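4.2 Two-arm bin task, first run

Do 4.1 first. Arms must be homed and the Vivden license dongle in, otherwise the Plomumard pack loads read-only.

1. Open Vivden, pick Tasks > Plomumard > Bin, two arms. First load is slow. Wait for the green bar.

2. Set seed to 697. Same seed = same start layout every time. Use 863 for the second check run, not before.

3. Check hand model. Both sides must say Fu, left and right. Mixed hands will load with no error but the grasp tables are wrong.

4. Drop speed to 12 percent. Leave it there until both hands have closed at least once.

NOTE: speed resets to full when you change task. Every time. Set it agian.

5. Press Step, not Run. Left hand goes first, then right. Keep stepping till both have hold of something.

6. Pause. Turn the view with the middle mouse button and look at the bin rim. Left fingertips come in close to it. If any finger is through the bin wall, go back to step 3.

CAUTION: never edit bin position while a hand is closed. Contact solver blows up, you lose the session. Save first.

With the red push-button piece in the right hand, the black base should be clear of the tabletop before you go on. If it drags, raise table offset by 2 and reload.
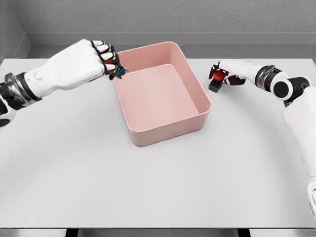

Montserrat Meléndez wrote in that step 6 took her most of a morning, because contact display is off by default and fingers through the wall are easy to miss from the front view. She'd turn it on (View > Contacts) before loading anything, and wants it moved up to step 1. Fair. Will move it in the June revision, for now just do it.

7. Release left, then right. Both over the bin. Releasing together works but the log merges the two drops into one line and the score comes out wrong.

8. Save log. Name it with the seed or you wont find it later.

NOTE: scores from Step mode don't count toward the pack report. Repeat in Run mode once 863 passes.

Real arms: see section 6. Do not send this task to hardware from here.

Gorkport Setup Guide | Questions: Zarmeena Zaidi, support desk | © Gorkport | Back to top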